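Products > Music services > Zuvemis Library

Zuvemis Library: licensed background music for shops, cafés and waiting rooms

24th September, by Melaniia Lytvynenko

Zuvemis Library is a subscription music service for business premises. It supplies scheduled playlists over a wired or wireless connection and keeps a log of every track played, with start time, duration and rights holder. The log can be exported as a plain text file for royalty reporting.

The catalogue is divided into 114 channels. Each channel is assembled by hand and tagged for tempo, vocal content and language. Tracks with explicit lyrics are excluded by default and can't be enabled on the Basic plan.

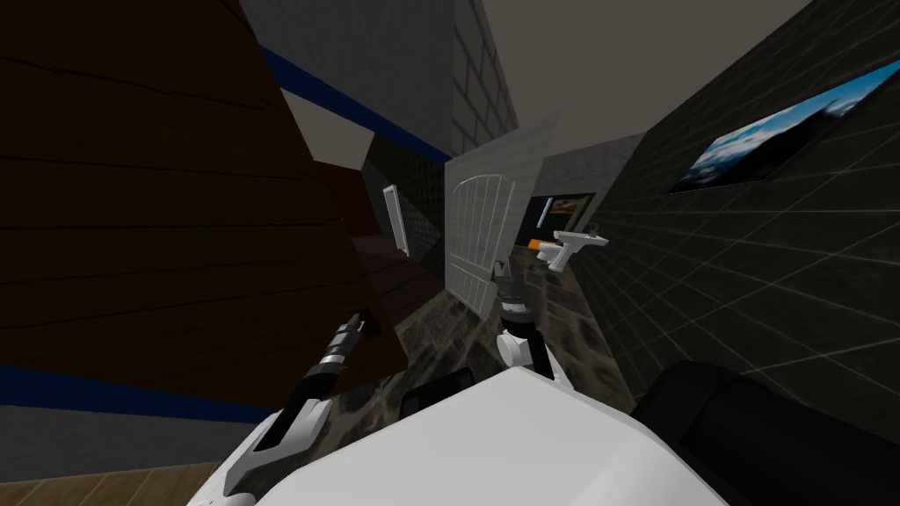 Rendered interior: wood panel, blue stripe and grey brick wall.

Playback and scheduling

One account controls up to five zones. A zone is a single audio output with its own volume limit and timetable. Schedules are set in blocks of 14 minutes or longer, and a block may hold one channel or a weighted mix of several. Crossfade is adjustable per zone. Announcements are uploaded as WAV or FLAC and take priority over music; the track resumes from the point at which it was interrupted.

If the connection drops, the player continues from local storage. The cache holds roughly 456 tracks per zone at standard quality. Log entries made offline are sent when the connection returns, so the player shouldn't be reset before it has synchronised.

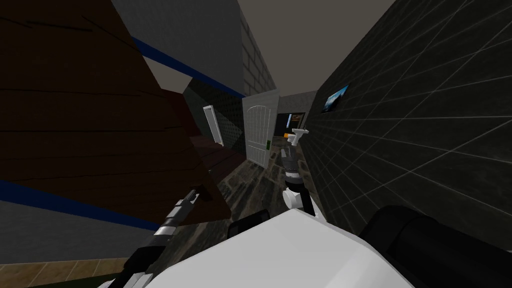

High quality mode halves the cache and is intended for premises with a stable line. It is switched on per account and applies to all zones.

Plans

Basic: one zone, full catalogue, monthly log.
Standard: all zones, announcements, daily log.
Retska add-on: local artists' channel, compiled by Ihor Panasiuk and refreshed each July. Available with either plan.

Billing is per site, monthly in advance. Zones can't be shared between sites. A plan change takes effect at the next billing date, and unused zones aren't refunded.

Cover is limited to background use. Live events, ticketed entry and broadcast need a separate licence, which Zuvemis doesn't supply. Requests for channel changes go to Kevin Cabrera in catalogue support, quoting the site number and zone name.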